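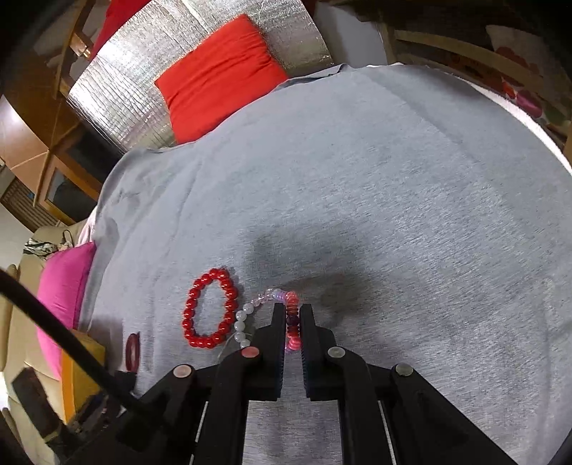 27 Apr 2025. Bead stock for the June table, Drumano batch. Spent the afternoon going through the elastic-strung pieces before they get priced. Spread them on the grey sheet as usual, as the red ones show up well on it and anything that rolls is easy to find. The red bracelet is all round glossy beads and needs nothing doing. The mixed one, with the pink and purple discs next to the white pearly rounds, has clear elastic trailing from it. Knot to be redone with the thicker cord from Csonka, 36 left on the reel card.

Search this notebook Go

Stock book says 1,640 loose beads in the Brisberg tin, which I have not checked. Discs are low. Reorder 168 in pink and 40 in lilac, same supplier as last time (Riratberg). Ask whether the lilac still comes faceted.

Finished pieces go in the orange-yellow box until the tags are ready. No lid on it, so keep it flat and don't stack anything on top. 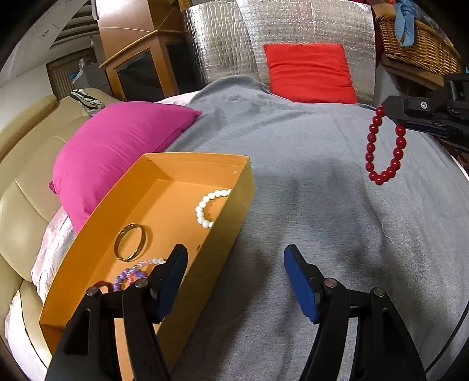 Box on the grey blanket, pearl bracelet against the inside wall, purple and pink nearer the front.

Still to do: write tags, test the pearl elastic by hand, find the small pliers. Red bracelets to be bagged separately, the colour came off on a white one last year.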